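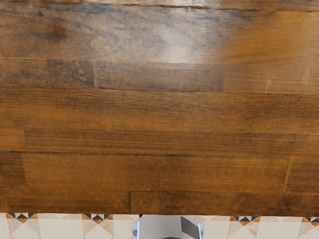

Seat fees on the Barkport route – is anyone still paying these?

Posted in Air Travel by Flora Aitken, November

Booked Drusstead to Barkport for a Saturday with Jinder Air and got to the seat page. They want 43 dollars each way for a window in the front half. The ticket itself wasn't that much more. The page says "only 2 seats left at this price" and it said the same thing when I checked at breakfast, at lunch, and again after work. I don't believe a word of it. Has anyone skipped the seat fee with Jinder and still ended up somewhere decent?

rowtwelve
I skip it every time. Check in the minute it opens and you get what you get. Had a window on my last three flights.

gatecheck_gus
Three flights isn't much to go on. I skipped it in spring and got a middle seat in the last row by the toilets, and my wife was eleven rows up. The plane was half empty. You can't tell me a computer did that by accident.

rowtwelve
Could be weight and balance. They do spread people out on the smaller planes.

gatecheck_gus
Then why did the weight and balance problem go away when they offered to move us for 43 dollars at check-in?

Morven Ogilvie
I used to work the desk for a different airline, so take this for what it's worth. Balance is real, but it's mostly handled by blocking off rows. It doesn't explain splitting up a couple in the middle of the cabin. As for "2 seats left at this price", read the last three words. There may be plenty of seats left at some other price.

Flora Aitken
That's what I figured. Same trick as the hotel sites.

pat_in_5C
Going to disagree with everybody. I pay it. I'm tall, my knees are bad, and I'd sooner know where I'm sitting than gamble at check-in. It's a fee for a thing I want. You all pay extra for coffee.

gatecheck_gus
If I don't pay for coffee, they don't pour it on my wife.

pat_in_5C
Very funny. You were on a plane for an hour and a half. She probably enjoyed it.

dulcie_m
Has anyone tried the Rankin bundle? It comes up as an add-on when you book – seat, bag and "priority comfort" for one price. I can't find what priority comfort means anywhere on the site.

Morven Ogilvie
I looked at it for a family trip. For the five of us, both ways, it came to 458 dollars. Bought separately, the bags and seats we needed were cheaper, mostly because the kids didn't need a bag each. I asked on chat what priority comfort was and got sent a link to the page I was already on.

dulcie_m
So it's nothing.

Morven Ogilvie
I wouldn't swear to that. But they couldn't tell me what it was, and I wasn't going to buy it to find out.

rowtwelve
A guy at my work swears it gets you on the plane first.

gatecheck_gus
First onto the same plane that leaves at the same time. Sign me up.

pat_in_5C
First on means there's room in the bin for your bag. That part is worth something if you're carrying on.

Flora Aitken
I've only got a backpack and it goes under the seat. OK, I've booked without the seat and without the bundle. After I paid I got an email saying my seat "may not be guaranteed", with a big orange button. Does that mean the seat or the flight??

Morven Ogilvie
Just the choice of seat. You have a ticket. Set an alarm for check-in and leave the orange button alone.

pat_in_5C
Or pay and sleep in that morning. Let us know which row you get, either way.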